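Community Table: Hospitality for Small Gatherings
Notes for the second session, Serving and Sharing Food
Prepared by Ming-te Pan, with additions from King-fai Siu

Welcome back, everybody, and a special welcome to those of you who missed the first evening and are joining us now. You haven't missed anything you can't catch up on over a cup of tea. Last time we talked mostly about invitations and seating, and I let us wander a good long way into the subject of folding chairs, for which I take full blame. Tonight we get to the food itself, or at least to the moment when the food leaves the kitchen and has to find its way onto somebody's plate.

1. Where the habit of passing comes from

Most of us grew up with one of two customs. Either the plates were filled at the stove and carried out, or the dishes went around the table and each person took a share. I was raised in the second kind of house, and my first dinner at a friend's place (where a full plate simply landed in front of me!) felt like eating in a restaurant. Neither way is more polite than the other. They do ask different things of the guest, though. A filled plate asks you to accept what you are given. A passed dish asks you to judge how much is fair, to notice who hasn't had any yet, and to keep the thing moving while you are in the middle of a story.

For our Gultumitz suppers we pass whenever the group fits at one table, and we switch to a serving line when it doesn't. The supper in January drew over 100 people, and anybody who was there will remember the bowl of beans that set out from one end of the hall and was not heard from again for most of the meal.

2. The serving line

King-fai has run more of these than I have, so this part is mostly his. Plates go at the start, forks and napkins at the very end. People always want to put the forks first because it looks tidy, and then every guest walks the whole line with a fist full of silverware and only one hand to serve with.

Put bread early if you want it eaten with the meal, and late if you have cooked too little of it. Leave a hand's width between dishes so there is somewhere to rest a spoon. If the room allows, pull the table away from the wall and let people go down both sides.

Each dish needs its own serving tool, and it should stay with that dish all evening. A guest who can't eat nuts is depending on you for this, and so is the guest who doesn't eat meat, and neither of them should have to come and ask. Write the little cards in large letters. "Contains walnuts" is far more useful than "Aunt's favorite," however charming the second one looks.

3. Choosing the tool

Tongs for anything with a shape you want to keep, such as rolls, pastries, or slices of cake that will hold together. A deep spoon for anything with a sauce. A flat server for pie. Fingers, I'm sorry to say, only for your own plate, and that includes the person hosting.

Hold tongs loosely and close them just enough. New servers nearly always squeeze, and soft bread remembers being squeezed. Bring the plate to the food when you can, and when you can't, keep the journey short and low. We'll practice this in pairs after the break, using the day-old rolls. 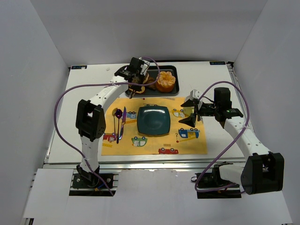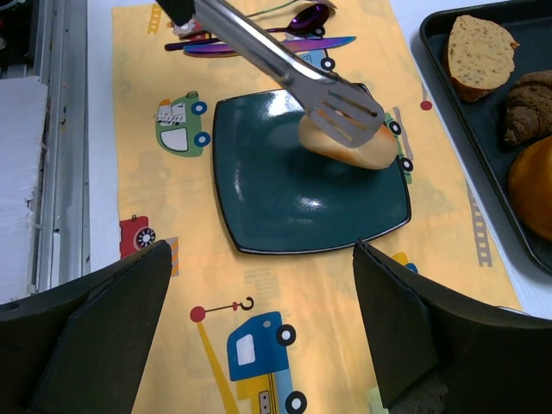

Bread held in slotted tongs, over a square teal plate.
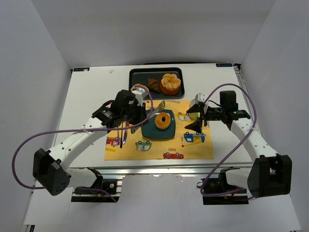 4. Sweet things and fruit

I'm very fond of putting fruit next to the pastries. People who are shy about taking dessert will take fruit, and once they are standing there they often find the courage for the other thing too. Cut large pastries in half before anyone arrives. A whole one looks like a commitment, and you will see guests sawing away at it to leave a polite remainder for somebody else, until all that's left on the dish is a sliver.

Peeled fruit should go out last. Grapes can sit for the whole evening, provided they have been snipped into small bunches so no one has to wrestle with the stem.

5. Offering, and taking no for an answer

In my mother's house an offer was made three times, and you refused twice. In King-fai's house one refusal was the end of the matter, and he tells me he went hungry at several of our family dinners before he worked it out. We have settled on this for our own group: offer once, warmly, and mention that there is plenty. Offer again later in the evening to the whole table so that no one person is singled out.

For next time

Please read the Truredo chapter on large kettles, and bring one serving piece from home with a story attached to it. We'll also plan the June 22, 2024 supper, so come with your calendars and let King-fai know if you can help with the dishes afterward. He has 13 aprons and would love to see them all in use.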